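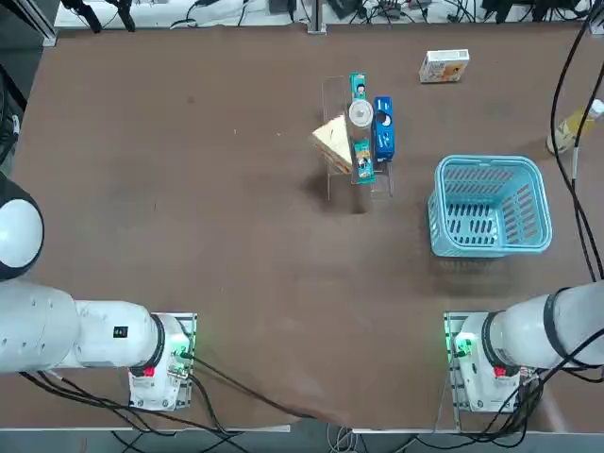
Ticket 474: Clear display rack, goods leaning and sliding
Status: Open
Site: Yupanqui counter
Opened by: Jhair Quispe
Assigned to: Aníbal Rivadeneyra

Problem as reported
The acrylic rack won't keep a mixed load straight. Sandwich, lidded cup, two small teal boxes, one tall blue box. The Candalon sheet says "suits all counter goods." I have my doubts.

Entry 1, Quispe
The sandwich is on the left side of the rack, leaning. One teal box stands at the top, the cup is under it, and the second teal box is under the cup. The tall blue box is over on the right. Candalon's phone advice was to "load evenly." Asked what evenly means when one item is a triangle. No answer to that.

Entry 2, Rivadeneyra
Is the table level? Most of these tickets turn out to be the table.

Entry 3, Quispe
Checked with a spirit level, both directions. It's level. The top is scuffed and has some dark smudges, but I don't believe a scuff tips a sandwich. Wiped it down anyway because the checklist says to. Same lean.

Entry 4, Rivadeneyra
Try non-slip pads under the rack. Part 203 in the Ultix catalog.

Entry 5, Quispe
Pads fitted. The rack stays put now, but it wasn't the rack that was moving. The sandwich slid again after about 43 minutes. I'd like to know who tested this part and with what.

Entry 6, Rivadeneyra
Fair. Take the sandwich out of the rack and leave the boxes and cup as they are.

Entry 7, Quispe
Done. Boxes and cup held until closing. One afternoon doesn't prove much, so I'm not signing off on it. The small white box at the back of the table isn't part of the load, please leave it off the rack.

Next steps
- Repeat without the sandwich for a full week
- Ask Candalon for a side panel with a lip, and get the price in writing
- Keep ticket open until July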